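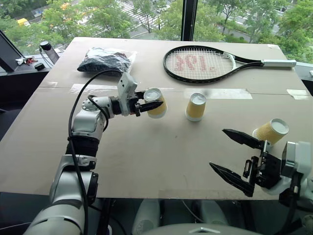

Head camera view from the cup task, with the left gripper closed on one yellow paper cup and the right gripper open.

Bristdale Cups: data card

Version 4
Last edited Jun 26, 2021
Maintained by Eirini Athanasiadis and Prodromos Kouris

Summary

Bristdale Cups is a set of teleoperated recordings of a two-armed robot handling paper cups on a tabletop. It was gathered for training policies that copy an operator's movements. The set holds 394 episodes. Each episode is one attempt, from the operator's start signal to the stop signal, whether or not the attempt went well.

Task

The operator is asked to gather the yellow cups and stack them. Either arm may do the picking, and cups may be passed from one gripper to the other. There is no fixed order. The instruction text stored with every episode is "stack the yellow cups".

Other things may lie on the table, such as a tennis racket or a bagged item. They are not part of the task and operators are told to leave them where they are. If one gets knocked, the episode is kept and the field bumped is set to true.

What is in an episode

Head camera video
Joint positions for both arms
Gripper opening, left and right
Operator commands, before smoothing
A notes field, often blank

Commands and joint positions share a clock. The video has its own, and the offset is given in the episode header. Please apply it before training. Version 3 had the sign of this offset wrong, so anything trained on that version should be run again.

Splits

Validation has 116 episodes and everything else is training. The split was made by session, so episodes recorded in one sitting are never in both parts. There is no test split. We test on the robot.

Labels

Success was marked by the operator straight after each attempt and checked later by Prodromos from the video. Where the two disagreed, his mark stands and the first one is kept in success_operator. A stack that fell over after the stop signal still counts as a success.

Known problems

The table stands by a large window and the light changes a lot between sessions. Exposure was left on automatic.

Paper cups dent. Dented cups were used until they would no longer stand up, and we did not record which cups were new.

Gripper opening reads slightly above zero when the jaws are closed on nothing. Do not use it alone to decide whether a cup is held.

The December sessions have no notes field.

Use

Free for research and teaching. Please do not use the success rate as a measure of the robot or the operators. Send corrections to Eirini with the episode number and the version you downloaded.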